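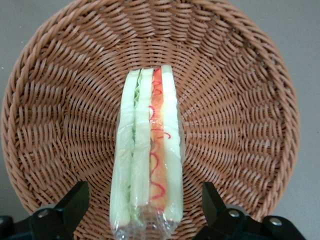

Workshop > Notebook > Baskets and serving things

Jun 9, 2019

Right, baskets. I said in February I'd write up the round ones properly and then of course I didn't, so this is me catching up with a mug of tea and a page of scribbles I can only half read.

The job, for anyone picking this book up cold: Kisdale want shallow baskets for the counter in their tea room, something a wrapped sandwich can go out in without looking as if it came from a petrol station. They don't want plates (too many chips, too much washing up) and they don't want anything with handles. Round, wicker, warm brown, a proper rim you can get your fingers round. That's the whole brief and I rather like it for being so short!

I've been through three lots now. The Okell ones came first and they're nicely made, but the base is nearly flat and the sides come up too steep, so a wedge in its wrap slides straight to the edge and leans there looking sorry for itself. The Berkeo lot are shallower and softer all the way round, more of a dish than a basket, and I kept going back to them. The third lot I've already returned. Splinters.

What I like about a spoke-and-ring weave for this is that it gives the wrap something to sit against. Plastic on a smooth dish skates about. On the ribs it drags a bit, and you can carry the thing across a room without watching it the whole way. I tried it up and down the stairs with an egg and cress from the shop and only lost it once, on the turn.

Presentation next, and here I've changed my mind. I had been laying the wedges flat on one side, which is how I'd eat one at my desk, but you lose the filling completely and all the customer gets is bread. Cut face up is miles better. You see the stripes, bread and lettuce and bread again, and the frilly bit of the lettuce does a lot of work against all that tan. It also means people can tell what they're getting without picking it up and squeezing it, which Kisdale did mention (with some feeling) on the phone.

Clear wrap is fine, by the way. I went in wanting brown paper and string, and I still think paper looks smarter shut, but you can't see in. If we do want paper we could try a band round the middle with the ends left open. Worth an afternoon, no more than that.

Rims. Please look at the rims before anything else when the next box comes. A tightly wrapped rim catches the light and makes the whole basket look finished, and a loose one starts to unwind the minute somebody wipes it with a cloth. I run a thumb all the way round and then back the other way — the loose ends only catch in one direction, so once round isn't enough. Anything that catches goes back in the box with a bit of red wool tied on it.

Cleaning is still the weak spot. A dry brush gets crumbs out of the gaps if you go from the middle outwards, along the spokes. Going round in circles just packs them in under the rings. Damp cloth for the rim, then leave it upside down on the rack by the window. Do NOT leave it on the radiator. I did that with one of the Okells and it's now a sort of saddle.

Cantero do a lacquered finish that might help with the wiping down, but I haven't had one in my hands yet and I don't want anything too shiny next to the plastic. Have written to ask for a sample. If it turns up while I'm out, it goes on my bench and please don't put biscuits in it.

Quantity: Kisdale are talking about 200 to begin with. I'd sooner send them a dozen first and let them get knocked about over a busy weekend, then see what comes back with a wobble. Will ring them once the sample's here.

Still to do: find the brush with the long bristles, sort out a label that doesn't leave glue on the reed, eat something that isn't a sandwich.

3 comments
Shared 588 times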